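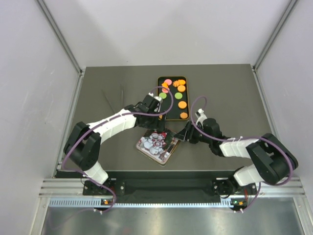

Is a square tin any good for holiday treats, or should you stick with a round one? Square works great for small flat things, as long as you have a tray to spread them out on first.

I've been through a lot of Christmas tins, and the one I keep reaching for is my square snowman tin from Ultlow. The lid has a bunch of white snowmen in red hats and red scarves, all huddled up in the snow, with a gold-toned edge around the side. I bought it in August (yes, August, I'm that person) and it still makes me smile!

The tray is a black one with rounded corners and a skinny gold-yellow rim, from Ramau. I love how color pops on it. Pink, orange and green rounds look so cheerful against the black, and the little scalloped flower shapes are my favorite by far – I always put one in a corner. It's long enough that I can lay out a good assortment and see what I've got before anything goes in the tin.

Now the gripes. The lid was stiff for the first week or so, and the tin didn't stack well on my old round ones, so it gets its own shelf. The tray shows every single fingerprint. I wipe it down with a soft cloth and it's fine, but you'll be doing that a lot.

I paid 7 dollars for the tin and 30 for the tray, and the tray feels a bit steep to me. I'd buy the tin again tomorrow – maybe two, one for my sister.

Posted Dec 13, 2018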